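Nostel Home Help > Kitchen > Dishwashing
Blue dish soap leaves gray marks and blue residue in white bowls
Asked by Nazanin Pakzad, May 24, 2021

I wash by hand with a two-sided sponge, yellow foam and green scouring layer. The soap is a concentrated turquoise type, applied undiluted. In a white basin-shaped bowl I get small gray-brown specks just inside the rim, and they are still there after rinsing. The inside wall also has a few soft gray smudges. No chips or cracks that I can feel with a fingernail. Water here is hard. Is this soap, scale, or damage from the green side? The same sponge and soap get used on a frosted glass footed dish, so I would like to know before I ruin that too.
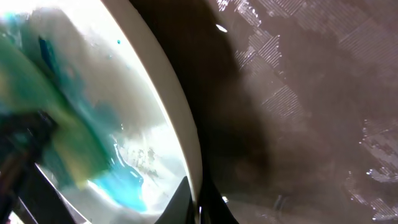

Reading time: 2 min

2 answers, sorted by score

Lutz Frerichs
Score 13

Three separate causes are possible, so test for them in order.

Soap first. Undiluted soap sits in a puddle and the sponge mostly pushes it around. Put a small squirt in a cup of warm water, mix, and dip the sponge. Rinse the bowl under running water with the foam side only, then dry it with a white cloth. Blue on the cloth means soap was left behind.

If the specks remain, wet them with white vinegar for two minutes and rinse. Hard water scale softens and wipes off. Metal marks from cutlery do not respond to vinegar. Those need a paste of baking soda and water, light pressure, foam side.

Frosted glass is a different matter. If the frosting is etched, the surface is slightly rough and holds a soap film longer than glossy glass does.
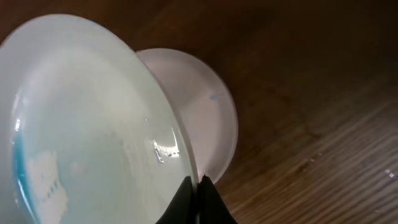

Color also collects wherever a curved wall meets a base, and it shows through translucent glass even when the outside is clean. Fill the dish with plain warm water, let it stand, pour out, repeat until the water runs clear. Keep the green side off it completely – scratches on a glossy area will look dull, and you cannot rub them out. If the frosting is a sprayed coating, skip the baking soda as well.

Gonzalo Robles
Score 2

Could be the sponge. Mine was shedding green bits and I thought it was the plate. I switched to a Tiltell brush for bowls and kept the sponge for pans. Don't know about the glass.

Comment from Nazanin Pakzad: Vinegar took off most of the specks, so scale. The smudges look like cutlery marks and I will try the paste. How do I tell if the sponge is finished?

Reply from Lutz Frerichs: Fold it hard across the green side and look into the crease. A gap between fibers is normal at a tight fold. What matters is whether the green layer lifts off the foam along the seam, or whether fibers come away when you rub it with a thumb. Either one, replace it. Rinse and squeeze it after each use and stand it on its edge to drain.

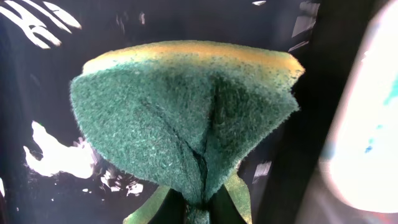 Related questions

Removing cutlery marks from white plates
Vinegar or citric acid for scale on glass
Is the green side of a sponge safe on enamel?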